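再整備デスクトップ筐体(整備台渡し・CPUなし)
取扱:Fletiston 機器整備部
商品区分:業務用タワー型/内部部品単位での引き渡し可

当部では、事業所から引き取った業務用タワー型デスクトップを点検し、CPUを装着しない状態の筐体として教育機関および保守事業者向けに提供しております。本ページでは、筐体の構成、引き渡し条件、ならびにお申し込み前にご確認いただきたい事項をご案内いたします。

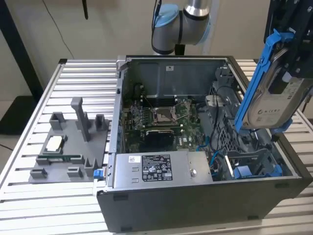

本品の記憶装置は、工具を用いずに着脱できるキャリア方式を採用しております。ドライブ交換の実習では受講者が短時間に着脱を繰り返すため、ねじ止め式の筐体に比べて進行が安定するとのご意見を多くいただいております。ハードディスクは青い樹脂製キャリアに収めて取り扱い、ドライブケージへの挿入時には、周辺のケーブルを挟み込まないようご注意ください。キャリアのみの追加注文も承ります。

構成一覧
・マザーボード:装着済み
・CPU:なし(ソケット点検済み)
・電源ユニット:装着済み、仕様ラベルあり
・ドライブケージおよびキャリア:付属
・SATAケーブル:付属
・側板:同梱
・キーボード、マウス、ディスプレイ:なし

点検基準について
点検は、Stunutvilleの整備室において、当部の手順書に従って実施いたします。側板を外し、筐体を横に倒した姿勢で内部を上に向け、ソケット、メモリースロット、電源、ドライブケージの順に確認いたします。外装の擦り傷は点検の対象外です。点検記録は1台ごとに作成し、筐体とともにお渡しいたします。 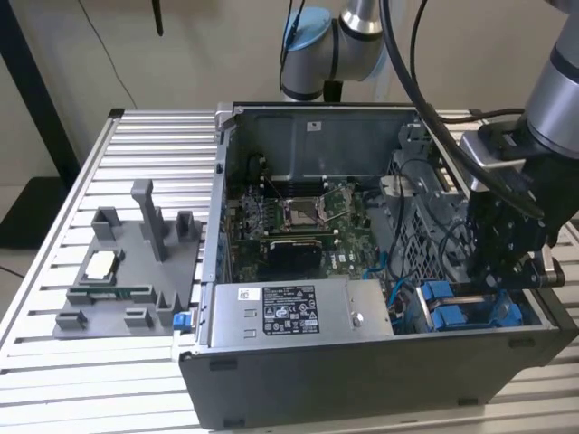 この記事の所要時間:約2分

マザーボードには「DELL」のロゴが印字されております。当部は同社の代理店ではなく、同社による保証は付帯いたしません。CPUソケットは固定金具とレバーを起こした状態で点検し、接点の変形が認められたものは出荷対象から除外しております。お客様にてCPUを装着される際は、必ず電源ケーブルを抜き、静電気対策を講じたうえで作業を行ってください。装着後の動作不良につきましては、点検記録に照らして個別に判断いたします。

整備台および治具
筐体とあわせて、Mangubat製のアルミフレーム整備台「Clirnero」をご用意しております。天板は棒材を並べた構造で、小ねじが隙間に落ちることがありますので、受け皿の併用をお勧めいたします。部品を仮置きする治具は別売りです。お使いになる部品の寸法をお知らせいただければ、受け部の配置をご相談のうえ決定いたします。

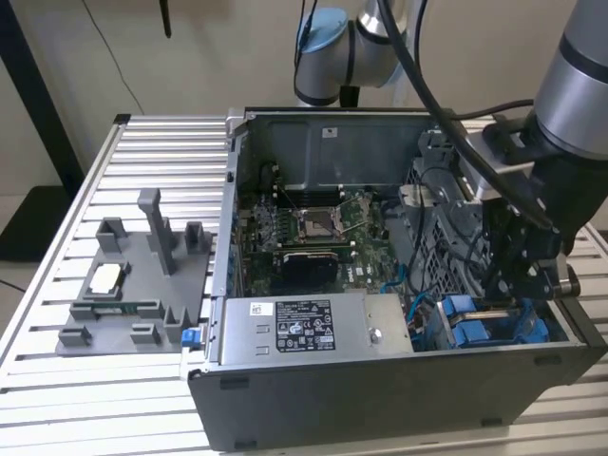 治具の製作には、寸法の確定後、通常2週間を要します。筐体のみのご注文であれば、在庫がある場合に限り6営業日以内に発送いたします。年度替わりの時期は納期が延びることがありますので、まとまった台数をご希望の場合はお早めにご連絡ください。

引き渡し実績と在庫
これまでの引き渡しは4,000台近くに達しております。現在の在庫は400台で、10月に次回の入荷を予定しております。

返品および保証
到着時に点検記録と異なる状態が認められた場合は、開梱前後の写真を添えて当部までお申し出ください。確認後、同等品との交換または返金にて対応いたします。お客様による改造、落下、または誤った電圧での使用に起因する故障は、保証の対象となりません。

お問い合わせ
Fletiston 機器整備部 担当:Wojciech Rutkowska
お見積もりは、台数、納入先、治具の要否をご記入のうえ、お問い合わせフォームよりご依頼ください。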